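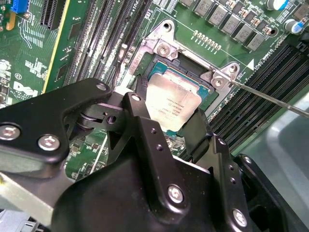
Garra Joo para bancada – kit de montagem

Referência de catálogo: Joo, segunda versão
Fabrico: Flikport, oficina partilhada de Britstead
Estado: disponível por encomenda
Página revista em 30 de julho de 2018

A Joo é uma garra de dedos paralelos para braços robóticos pequenos, vendida em kit. Foi desenhada para quem monta o próprio braço em casa ou numa oficina partilhada e quer trabalhar com ele em peças pequenas: placas de computador, conectores, módulos de memória, parafusos. O corpo é preto mate, com chapas e suportes apertados por parafusos sextavados interiores prateados. Todas as chapas se desmontam com a mesma chave.

A primeira versão tinha os dedos mais curtos e uma caixa mais larga, que batia nas paredes do chassis antes de os dedos chegarem à placa. Os dedos foram alongados em maio e a caixa perdeu um dos cantos. Continua a ser uma peça volumosa junto à articulação, e convém contar com isso quando se trabalha dentro de um computador montado.

O que vem no kit

Chapas e suportes do corpo, já furados
Dois dedos paralelos
Conjunto central com pivô e caixa do motor
Motor e cabo de ligação ao controlador
Câmara pequena de punho, com suporte
18 parafusos sextavados interiores e a chave correspondente
Folha de montagem impressa

O controlador, a fonte de alimentação e o braço não estão incluídos. A flange de fixação é a usada nos braços Tiltcombe. Para outros braços é preciso fazer um adaptador, e o desenho da flange segue com a encomenda.

Montagem

A montagem faz-se numa tarde, numa mesa limpa e com boa luz. Monte primeiro o conjunto central, com o pivô, e verifique à mão se roda sem prisões. Só depois aperte as chapas laterais. Os parafusos das chapas levam-se até encostar e apertam-se no fim, em cruz.

A câmara é a última peça. O suporte tem dois furos ovais e permite incliná-la alguns graus. Na posição recomendada, a garra ocupa a parte inferior da imagem e as pontas dos dedos ficam ao centro, com a zona de trabalho logo acima. Quem precisar de ver mais área pode afastar a câmara, perdendo pormenor nas inscrições da placa.

Trabalho em placas de computador

A bancada de ensaio em Britstead é uma placa Dell verde com bancos de memória dos dois lados do processador. A armação metálica que rodeia o processador serve de referência para aproximar a garra: é grande, clara e tem parafusos nos cantos. Com a câmara inclinada lê-se a marcação CPU0 impressa junto dela, e vê-se a ponta de uma chave de parafusos fina pousada no parafuso da direita.

A luz precisa de algum cuidado. Um foco forte de frente faz brilhar o metal da armação e os topos dos condensadores, e a câmara perde ali o contorno. Um candeeiro lateral com difusor costuma bastar.

Desligue a placa da corrente e use pulseira antiestática. Os dedos são de metal nas faces de contacto e não devem tocar em contactos expostos. Nas aproximações ao processador, desça devagar e limite o curso no controlador antes de ativar o motor.
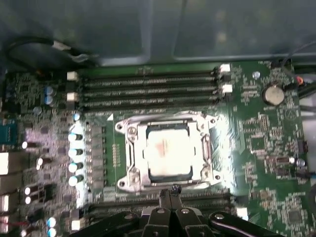

Manutenção

O motor está previsto para 3.000 horas de uso. Depois de cada dia de trabalho, limpe as faces dos dedos com um pano seco. Uma vez por mês, reaperte os parafusos das chapas e ponha uma gota de óleo fino no pivô – mais do que isso acaba por pingar para a placa. Se os dedos deixarem de fechar paralelos, solte as chapas laterais, feche a garra sobre um calço direito e volte a apertar.

Peças de substituição

Os dedos, o cabo e o suporte da câmara vendem-se em separado. A caixa do motor só é fornecida completa. Os ficheiros de corte das chapas são enviados a quem comprou o kit e podem ser alterados para uso próprio.

Preço e entrega

Kit para montar: 2.897 coroas
Garra montada e ensaiada: 3.227 coroas

Os preços não incluem portes. As encomendas saem por ordem de chegada, e as garras montadas demoram mais uma semana. O levantamento na oficina faz-se por marcação.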